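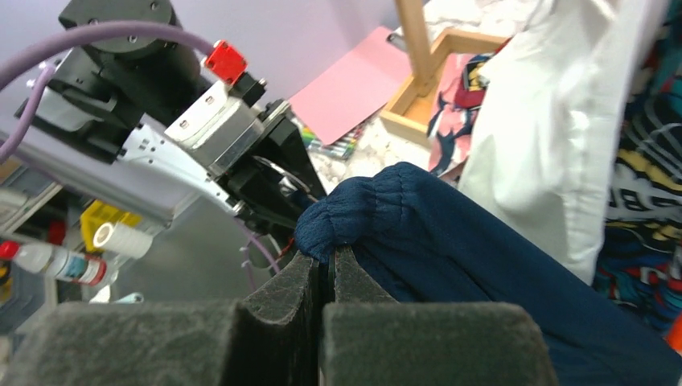 Nermina Janevski asked under my last post whether it's worth mending clothes that were cheap to begin with. Yes! A hundred times yes. Thread incoming.

Cheap things are the best things to learn on. My first proper darn was on a supermarket jumper and it looked like a squashed spider. I wore it all winter and loved it more than before.

You need so little to start. A packet of mixed needles, small sharp scissors, thread in navy, black, white and grey. I bought the rest much later and half of it I still don't use.

Seams first. If a side seam has popped, turn the thing inside out, pin it, and backstitch along the old line, starting a bit before the gap and finishing a bit after it. Ten minutes with the radio on and you've got your shirt back.

Thread colour – go a shade darker if you can't match it. Lighter thread shouts, darker thread sinks in. Try it in daylight too, I once did a whole hem in dark brown thinking it was black.

Slippery linings are the awkward ones. I tack them by hand before I do anything else, big ugly stitches, and pull those out at the end. (Clips slid straight off mine.)

Tahira Dogar put me on to old pillowcases for patches and oh, they are lovely. Soft, already washed loads of times, so they don't shrink and pucker on you later.

My mending pile stood at 46 in September, mostly other people's socks if I'm being fair. It's down to 2! One is a coat zip and I'm scared of it.

If you're anywhere near Lominau, the mending evening starts at seven, upstairs at Skirnis, and there's a big box of spare buttons you can dig through. Bring the thing you've been hiding at the back of the wardrobe.

Aminu Afolabi wants to know about holes in the knees of kids' trousers. Patch from the inside, and make it much bigger than the hole, right out to where the cloth is still strong. I'll do a longer one on knees tomorrow, I have so many thoughts about knees.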